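Adelmo Sorrentino
Wednesday, February 10, 2021

Day 11 of trying to own a kitchen counter you can see. A thread, because my family has stopped listening.

Rule one was that the toaster gets its own spot and keeps it. Ours is the size of a carry-on. It has lived in four places since we moved to Tendthorpe and has been wrong in all of them.

Rule two: the cutting board stays out flat, with marble showing next to it. I'm told this is called a landing zone. Things do land there. Mail, mostly. 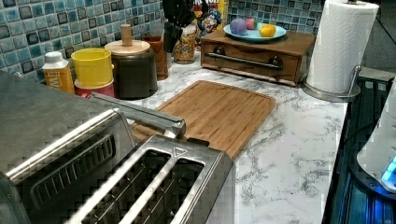
Vass: Put the bread box next to the toaster and the knives next to the board, then stop moving stuff. You'll save yourself 20 steps a morning.

Vass, I have moved the bread box 2 times this week and gained nothing but crumbs. But fine, I'll think about it.

Next problem, the row of containers along the tile. Everything in it has a lid or a handle and a strong case for staying. I tried putting the canister with the wooden knob in a cabinet and spent the next morning opening every door in the house.

Also I read a piece in Flakimness that said to clear the whole counter and only return what you "reach for daily." Over 2000 words, that piece. I reach for the snack drawer daily. It did not cover the snack drawer.

And then there's the produce. The only fruit in this kitchen that never goes bad looks like it's made of fabric, and it has a plate of its own. The real bananas sit on top of the fridge like they did something.

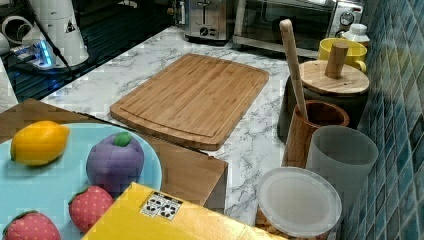

Strawberries, a lemon, and a purple one still under discussion.

Anyway, the plate stays. I've been outvoted. Tomorrow, the drawer with the batteries in it.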